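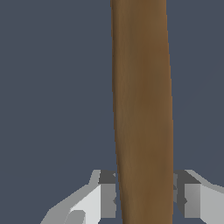 Brown wooden rod, computer rendering.

Skitgate Ratings Archive
Institutional edition for broadcasters, libraries and university departments

Product summary

The Skitgate Ratings Archive is a searchable record of television audience figures for situation comedy, sketch comedy and light entertainment. It is published by Clatmont and supplied under annual licence. The institutional edition gives access to the full episode record, the scheduling record and the correction history, together with export tools for teaching and research.

The Archive currently holds complete broadcast histories for 1,896 programmes. A history is described as complete when every first-run episode has a date, a start time, a channel and at least one audience figure with a stated source. Programmes that fall short of this standard are held in a separate section, marked Partial, and can be searched in the same way.

Entries are compiled by the Clatmont editorial office under the direction of Rhydian Meredith. The methods used for joining figures from different periods were prepared by Young-sook Jeon and are set out in the Methods Handbook, which is included with every licence.

What the Archive contains

Each episode entry carries the title as broadcast, any working or alternative title, the date and time of first transmission, the scheduled and actual running time where both are known, and the audience figure. Where more than one figure survives, all are given, and the one used in the charts is marked.

Each season entry carries an average, a highest and a lowest figure, and a note on any change of slot. Averages exclude repeats, compilations and clip episodes unless the user chooses to include them. Double-length episodes are treated as a single broadcast if they went out as one, and as separate broadcasts if there was a break for another programme between the parts.

The scheduling record shows what each programme followed, what it preceded and what was placed against it on the other main channels. Coverage of competing programmes is fuller for evening slots than for daytime. Late-night schedules before the period of electronic listings have been taken from printed guides and may not reflect last-minute changes.

The correction history lists every alteration made to a published figure, with the date of the change, the earlier value and the reason. Figures are not removed without trace. Users who have cited a value in published work can therefore establish whether it has since been revised.

Searching and comparison

Searches may be made by programme, channel, slot, season, production company or lead performer. Results can be narrowed by broadcast period and by type of figure. Saved searches are kept for the length of the licence and may be shared with other users at the same institution.

The comparison view places several programmes on one chart. Three scales are available: viewers, households and share of audience. The Archive will not plot figures of different kinds on the same line. Where a programme moved from one kind of measurement to another during its run, the chart shows a gap at the point of change and a note beneath it. This follows a decision taken early in the project, after readers of the first edition reported sharp falls in audience that were caused entirely by a change in the way viewing was counted.

Live and same-day figures are held separately from consolidated figures. Consolidated figures include recorded viewing over the period used by the original source – usually a week – and the period is shown beside each value.

Data export

Results may be exported as plain text, as a spreadsheet or as a printable table. Exported files carry a source line and the edition number of the Archive, and institutions are asked to keep both with any copy they retain. Bulk export of the complete record is not part of the standard licence. Researchers who need it should apply in writing to the editorial office with a short statement of purpose.

Exports made under a teaching licence may be placed in a closed course area for enrolled students. They may not be placed on a public website.

The Omaser module

Omaser is an optional module for departments that teach scheduling or audience research. It provides a practice timetable in which students place programmes from the Archive against each other and compare their own choices with the schedules that were broadcast. It does not predict audience figures, and no result produced with it should be presented as a forecast.

The module includes prepared exercises written by Hugo Robles, covering lead-in programmes, the moving of established comedies to new evenings, and the treatment of short first seasons. Teaching notes are supplied with each exercise. Tutors may alter the exercises for their own use and may add programmes from the Partial section if they wish students to work with incomplete evidence.

Omaser requires an active institutional licence. It cannot be bought separately.

Licences and access

Single-site licence: covers all staff, students and registered readers at one address or campus, with access by network address.

Multiple-site licence: covers an institution with more than one campus, or a broadcaster with regional offices. Access is by network address or by the institution's own sign-in system.

Reading-room licence: covers public libraries. Access is restricted to terminals on library premises. Export is limited to printed tables.

The standard limit for simultaneous use under a single-site licence is 700 users. Institutions expecting heavier use, for example during assessment periods, may ask for a temporary increase at no charge. Requests should reach the office at least a week in advance.

Trial access is available to institutions for 90 days. A trial includes the episode record, the scheduling record and the comparison view. It does not include Omaser or bulk export. Saved searches made during a trial are carried over if a licence is taken out before the trial ends.

Technical requirements

The Archive runs in any current web browser and needs no installed software. Charts can be read with a keyboard alone, and each has a table version for users of screen readers. The text size and contrast settings chosen by a user are remembered between visits if the user is signed in.

Institutions using network address access should supply their full address range when ordering. Changes to the range may be sent at any time and are normally applied on the next working day. Off-site access is possible through the institution's own remote service; Clatmont does not issue individual passwords under the single-site licence.

Usage reports are sent to the licence administrator each month. They show the number of sessions, searches and exports. They do not record the names of individual users.

Updates and current edition

The current release is Edition 2, issued on Dec 26, 2025. It adds the correction history to all season entries, restores a number of regional broadcasts omitted from the first edition, and replaces the former slot codes with written descriptions. The old codes will continue to work in searches until the next edition is issued.

New figures are added weekly during the main broadcast season and monthly at other times. The annual review of completed seasons takes place in May, once the final consolidated figures for the spring schedule have been received. Season averages published before the review are marked Provisional.

Work on the Koo Collection remains in progress. The collection consists of handwritten overnight figures and press cuttings kept by a former schedules office, and it is being transcribed by Ga-eun Hyun. Finished sections are released as they are checked. Figures drawn from it are labelled in every table in which they appear. Several of the notebooks give figures to the nearest half million only, and these have been entered as written.

Known limitations

The Archive does not hold figures for streaming services unless they were issued on the same basis as broadcast figures for the same programme. Statements by a service about hours viewed or accounts reached are recorded in the notes to the programme and are not used in charts.

Figures for programmes shown in several regions on different dates are given by region where possible. National totals for such programmes have been left blank unless a contemporary source gave one. The office has been asked on several occasions to supply estimates in these cases and does not intend to do so.

Unaired episodes are listed without an audience figure. Where an unaired episode was later shown on another channel, the later broadcast is entered under that channel.

Reporting an error

Corrections are welcome from all users, including those on trial access. A report should give the programme, the episode and the figure in question, and should name the source on which the correction relies. Scans of printed listings or ratings tables are helpful – loose cuttings should show the date and title of the publication wherever possible. Reports without a source are kept on file but cannot be acted upon.

Orders and enquiries

Orders, renewals and requests for trial access should be addressed to Do-yoon Oh, Institutional Licences, Clatmont. Please state the type of licence required, the number of sites and the preferred start date. Written quotations are valid until the end of the month following the date of issue.

Renewal notices are sent to the licence administrator before expiry. Licences are not renewed automatically. Access continues for a short period after expiry so that current coursework is not interrupted, and export is suspended during that time.

Enquiries concerning methods, sources or the Koo Collection should be marked for the editorial office.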